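Pondico Community Help > Handheld grippers > Maintenance

Finger tips no longer close parallel after pad change

linkplay_dk
Posted 11/06/2026

We run two-arm handheld grippers at the Dultau bench, on small-object sorting. Loose items on a cloth go into a long open box. I changed the textured pads on the left unit after 400 cycles on small parts. Since then the tips meet at the front edge first and leave a wedge-shaped gap at the heel of the pads. Thin items such as bangles and chains rotate when gripped near the heel. The opening width calibrates without an error and the full-open reading is the same as before.

I have reseated both pads twice. The linkage was not taken apart. Is this a pad problem or a pin problem, and can it be checked without stripping the arms?

m4_clearance

Check the pads first. With the old pads removed, there is usually a skin of adhesive left at the heel or the tip of the backing face. If it is at the tip, the new pad stands proud there and you get exactly the gap you describe. Clean the face with isopropyl alcohol and a plastic scraper, let it dry, and lay a straightedge along it before fitting anything.

Then check the pins, with the tool powered off:

Hold the outer link and move the finger up and down at the tip. Compare the left arm with the right arm. The play should feel the same on both.
Look at each pin from the side. The head should sit square to the link. A head that sits at an angle means the bore is worn oval.
Close the fingers slowly on a strip of paper placed at the heel, then at the middle, then at the tip. The pull should be even at all three.

If the paper test is bad with bare backing faces as well, it is the linkage. Pads will not cure it. On our units the bores next to the fingers wore first, and we replaced links and pins together. New pins in old bores lasted 12 hours before the play was back.

After any of this, repeat the zero with the fingers closed and then the full-open point. Your calibration passes since it only reads opening width. It has no information on tip angle.

greyfoam

Had the same thing. Pads were on backwards. Swap left and right and see.

tarebench

The swap suggested above only applies if your pads are tapered. Ours from the Palamarchuk kit are flat and fit either way, so check which ones you have before pulling them off a third time.

One addition to the paper test – do it on the surface you work on. We had a tool that passed on a steel plate and failed on the table, where the pads were picking up a fold of the cloth along with the part. Pull the cloth flat before testing, and approach with the arms spread wide and the pads clear of the fabric until you are over the item.
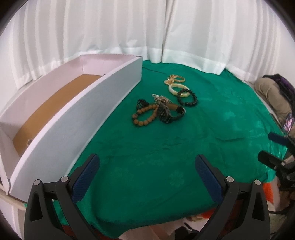

For intervals, we inspect pins and pads every 90 cycles and wipe the pads with a dry lint-free cloth at each inspection. Log the play for each arm separately. If one arm has more than the other two inspections in a row, order links for both.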